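Pay farmers for the hedgerows they already have

By Arnel Umali

02/09/2019

The county's new habitat payment opened for applications last month, and most of the growers I know have read the rules and put them down again. The money is fair. At $119 an acre per year for ground planted to native shrubs and grasses, it beats what a lot of marginal land earns in sorghum. The trouble is that it only pays for new planting. If your grandfather left a strip of brush along the creek and your family has farmed around it ever since, you get nothing for it.

I think that is a mistake, and I think it will cost the county habitat before it gains any.

Take the Yap place, out past Irnska. Marites Yap farms 795 acres there, and 99 of them have never been under the plow in her time. It is rough ground, full of plum thicket and old fence wire, and quail do well in it. She pays property tax on every acre. Under the program as written, she could clear that strip, wait out the two-year period, plant it back with approved seed and collect. She has no plan to do that. Some of her neighbors have done the same arithmetic, and they may not feel the way she does about quail.

The people who wrote the rules say they have to show results. They need to point to acres that were not habitat before and are habitat now. I understand that. Public money needs to be accounted for, and Elie Abou Jaoude at the district office was patient with me when I called to complain. His view is that paying for existing brush means paying people for doing nothing.

Leaving a strip alone takes work, though. You lose sprayer time going around it. You cut out the cedars every few years or they take over. Deer bed down in it and walk out at night into your beans. When grain prices are up, somebody at the bank will ask why you aren't farming it. A landowner who has said no to all that for thirty years has done something, even if there is no receipt for the seed.

New plantings are also slow. A shrub row put in this fall won't hold a covey for several years, and if the next two summers are dry a good part of it will die. Old brush has deep roots and has already been through its bad summers. Acre for acre I would sooner have it than anything that comes out of a seed bag.

Then there is the application. It wants a map of each field edge, a soil sheet, three years of cropping history and a planting plan signed by an approved adviser. Getsemaní Ayala, who rents ground on the Semeniuk road, gave it two evenings and quit. A large operation has an office and a person in it. A small one has a kitchen table after supper.
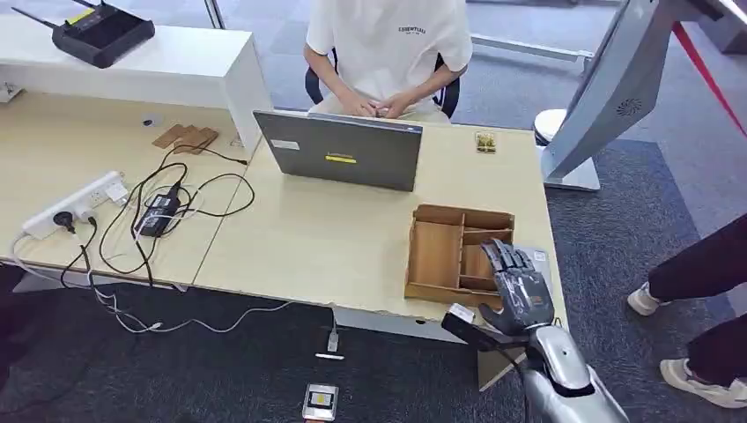
An open laptop and a wooden compartment box on a desk. Applications for the habitat payment close in December.

My proposal is simple enough. Set aside part of the fund for standing habitat at half the new-planting rate. Let the landowner sign a ten-year agreement not to clear it. Check it from the aerial photos the county already buys – the old ones will show whether the brush was there. Cut the form to two pages for anybody enrolling under a hundred acres.

The district says 2,077 acres of creek brush are left in the county. That is not much ground, and paying half rate on every bit of it would cost less than $125,000 a year. The comment period is still open. I have sent mine in, and I would ask anyone with a rough corner they are fond of to do the same.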